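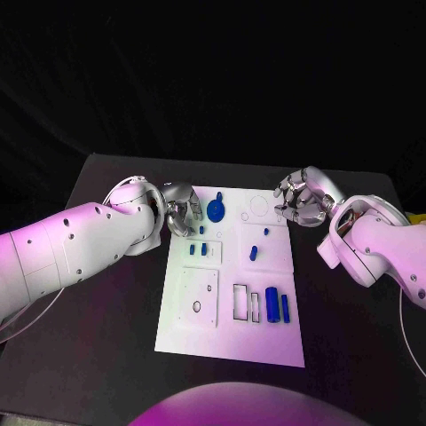 Stindine Assembly Board: Frequently Asked Questions

This page answers the enquiries most often received by Simau about the Stindine Assembly Board and the evaluation service that goes with it. It applies to boards supplied under catalogue number 2259. Customers holding an earlier board should consult the leaflet packed with it, as the layout of the plates was different.

General

What is the Stindine Assembly Board?

The Stindine is a practice and test board for robots that handle small parts. It is a flat white board with holes, slots and raised plates, supplied with a set of blue parts that includes pegs, cylinders and a gear. It is intended for use with one or two arms, fitted with hands or with grippers, and it lies flat on an ordinary work table.

Who is it for?

The board is sold to universities, colleges, research groups and companies that are developing or teaching robotic assembly. It is not a toy and is not sold for home use. Several of the parts are small enough to be swallowed.

Is a robot included?

No. Simau supplies the board, the parts, the task cards and the scoring sheets. The robot, its controller and any cameras remain the responsibility of the customer. Where a customer has no robot available, the Vidal evaluation service described further down this page may be more suitable than a purchase.

Does the board need power or a network connection?

It needs neither. There are no electronics in the board or in the parts.

Using the board

How should the board be placed on the table?

The task cards assume that the board lies in front of the robot with the narrow end facing it. Small differences in angle are permitted, and the advanced cards ask for them. Customers who wish to compare results between sites should record the position of the board before each session.

Should the board be fixed down?

For the basic cards, yes. Use the removable pads in the box, one at each corner, on a clean table. Screws and clamps should not be used on the board itself. For the advanced cards the pads are left off, and a run in which the board shifts by more than the width of a finger is marked as incomplete.
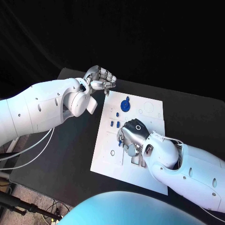

Can the tasks be carried out with one arm only?

Most of them can. The cards are divided into a one-arm group and a two-arm group, and the scoring sheet has a separate column for each. A one-arm system may attempt cards from the two-arm group, but the result is reported separately and does not count towards the total.

In what order should the parts be handled?

The order is left to the customer, except on cards marked "sequence". On those cards a part placed out of turn is not counted, even where it is correctly seated.

May the robot be guided by a human operator?

Yes. Work under remote control is allowed and is common among customers who are gathering training material. The sheet asks only that the method be stated at the top: operated, partly operated or unassisted. Results obtained by different methods should never be added together.

What counts as a completed placement?

A part is counted when it is seated in or on its intended place, released by the hand, and left standing for five seconds. A part that is pressed home after release is still counted, provided that this is done by the robot. Any touch by a person ends the attempt.

Our system drops parts before it reaches the board. How is this scored?

A drop is recorded as a drop and the attempt continues if the part can be reached. Only one recovery is allowed for each part. The scoring sheet has a box for remarks, and we advise customers to use it.

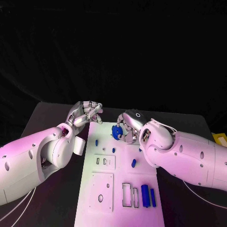 A teaching laboratory wrote to say that its students had found the sheets too strict in the first weeks, and that it would have preferred a simpler pass mark for beginners. We accept the point. A shorter sheet, with no deduction for drops, has been added to the teaching pack and may be requested free of charge by any existing customer.

Care and replacement

How long do the parts last?

In our own workshop a set was used for nearly 3000 placements before the fit of the pegs became noticeably easier. Life will be shorter where the hand grips hard or where parts often fall to the floor. The edges of the pegs should be checked once a month in regular use.

May replacement parts be bought separately?

A full replacement set of parts costs £39, excluding delivery. Single parts are not sold. The raised plates can be replaced at our workshop, but the board must be returned to us for this.

Can we print our own parts?

Customers are free to do so for practice. Results intended for publication or for comparison with other sites should be obtained with supplied parts only, and the set number printed on the box should be quoted.

How should the board be cleaned?

Wipe it with a damp cloth and mild soap. Alcohol and other solvents dull the surface and may lift the outlines. Parts may be washed by hand in lukewarm water and must be fully dry before use.

The Vidal evaluation service

What does the service provide?

Under the Vidal service, a customer's control software is run on two-arm equipment at our premises, using the Stindine board and the published cards. The customer receives the completed sheets, the recordings and a short written report. The report sets out what was attempted and what was achieved. It does not rank customers against each other.

How many attempts are included?

The standard booking covers 1000 attempts, shared among the cards chosen by the customer. Attempts that are stopped by a fault in our equipment are repeated at no charge. Attempts stopped by the customer's software are not repeated, but they are listed in the report with the time at which each one ended.
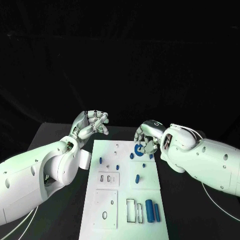
Unused attempts may be carried over to a second booking if it begins within six months. They may not be transferred to another organisation, nor exchanged for replacement parts.

Who owns the recordings?

The recordings belong to the customer. Simau keeps a copy for 90 days in case a result is queried, after which the copy is deleted. Recordings are not shown to third parties without written consent.

May our staff attend?

Up to two members of staff may attend, by arrangement. Visitors are asked to remain behind the marked line while the arms are powered and to follow the instructions of the operator on duty. The workshop opens at 9 am.

Orders and support

Where can the board be bought?

Orders from within the United Kingdom are placed directly with Simau. Orders from elsewhere are handled by our distributor, Womon, which also holds stock of replacement sets. Prices, delivery times and import charges outside the United Kingdom are set by Womon and should be confirmed before ordering.

Can a board be borrowed before purchase?

A small number of boards are kept for loan to educational bodies. The loan period is four weeks. Applications for the autumn term close in July.

What should we do if a part is missing on arrival?

Please write to us within 14 days of delivery, giving the set number and the name of the missing part as it appears on the packing list.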